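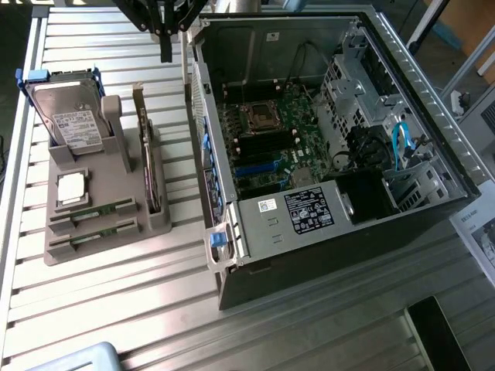
My mother kept every letter anyone ever wrote her, and when she moved into the smaller place last August the letters came to me, in six grocery bags with the handles tied. I said I would sort them by Thanksgiving, which shows you how much I knew. They sat in the hall closet while I thought about sorting them, and I thought about it quite hard, usually with a cup of tea. What I wanted was the kind of order you see when every part has its own pocket, the hard drive standing upright with a neat white label facing out, so that you could put your hand on any one thing without disturbing its neighbor. What I had was my aunt's recipe for plum cake tucked into a dentist's bill.

I started the way I suspect most people start, by reading. This is a terrible way to sort anything! I would pick up an envelope meaning only to look at the postmark, and forty minutes later I'd be sitting on the floor with one foot asleep, deep in a quarrel over a borrowed casserole dish. (The dish was never returned. There are three letters on the subject and they get shorter.)

My old neighbor Taner Toprak finally set me straight. He spent most of his working life filing for an insurance office called Malhotra, and he told me over the fence that I was allowed to read a letter or file a letter but never both on the same day. I have more or less stuck to that. Filing days are in the mornings, with the radio on. Reading days are whenever it rains.

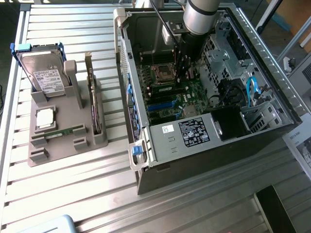
Photo credit: Brikus

The other thing I had to settle was what the piles would be. I tried going by year first, but my mother's family did not believe in dates. They would write "Tuesday night" at the top, or "after supper," and trust the Lord to fill in the rest. So now it goes by person, and inside each person it goes by whatever seems to come next. If Cousin Ellen has a new baby in one and the baby is walking in another, well, I can work that out.

There are 11 people with a folder of their own, and then a fat folder marked Everybody Else, which I know is cheating. I bought the folders at Jimitz, the good heavy ones with the cloth edge, and spent more than I meant to. I wrote the names in pencil. I'm glad I did, as my mother has since told me that two of the people I had kept apart were the same woman before and after her wedding.

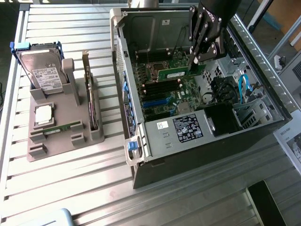
Reaching in for the memory.

I call my mother on reading days now and read her a page or two. She corrects my pronunciation of people who have been gone for 20 years, and she laughs before I get to the funny part, so she must know some of them nearly by heart. Last week it was a long one from her sister about a train that stopped in a field, and we never did finish it, because Mom wanted to tell me about a different train.

Four bags done, two to go. If anyone has a good way of flattening pages that were folded very small, please write and tell me. I've been using the big dictionary and it isn't quite heavy enough.

Last updated: 19 Mar 2024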